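Keeping the hands going at Padthorpe

Sinéad Daly has looked after the two-armed robot in the Padthorpe test kitchen since July. Most of her day goes on the hands.

"The arms are easy," she says. "You wipe them down, you check the bands, you listen for anything new. The hands take the time."

She starts with the gloves. Each hand wears a black one, and she changes it as soon as the palm gets slick. "A bottle will slide in a worn glove and the log just says the grip failed. People went looking in the software for that. Now we look at the glove first."

The fingertips come next. She cleans the metal tips with a dry cloth and bends every finger by hand with the power off. If one feels stiff, she takes it out of service and Cathal Kavanagh opens it on the bench. He keeps a sheet for each hand, and anything past 2000 grips gets new tendons whether it needs them or not. The left hand was at 3326 before that rule came in. "It snapped in the middle of a shift," Kavanagh says. "We lost 16 days waiting on the part."

Then there are the wrist modules. Daly checks that the clip is tight and the module hasn't turned on the forearm. "If it has moved even a little, the hand closes short. I put a paint mark on the clip and a paint mark on the arm, and they have to line up."

Cables are her other complaint. She wants slack for the full reach of the arm, but every extra loop is something to catch on a drawer. She walks the line from the wrist down to the floor before each session and moves it by hand if it lies badly.

The last check is a slow run at the counter and the refrigerator, one arm at a time. She uses ordinary bottles, with the freezer drawer open, and stays near the stop button. "Roughly 50 minutes if it all goes well," she says. "I don't hurry it. If a finger is late, I want to see which one."

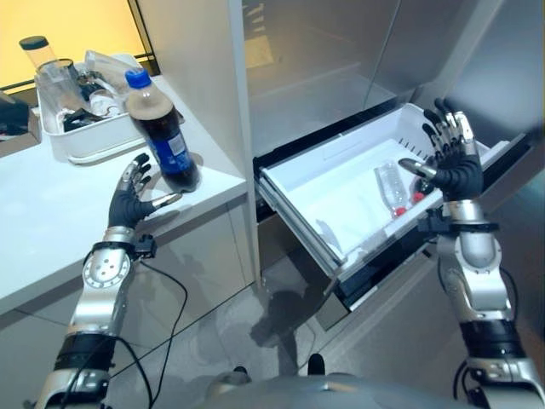

The left hand at the counter and the right hand over the open freezer drawer.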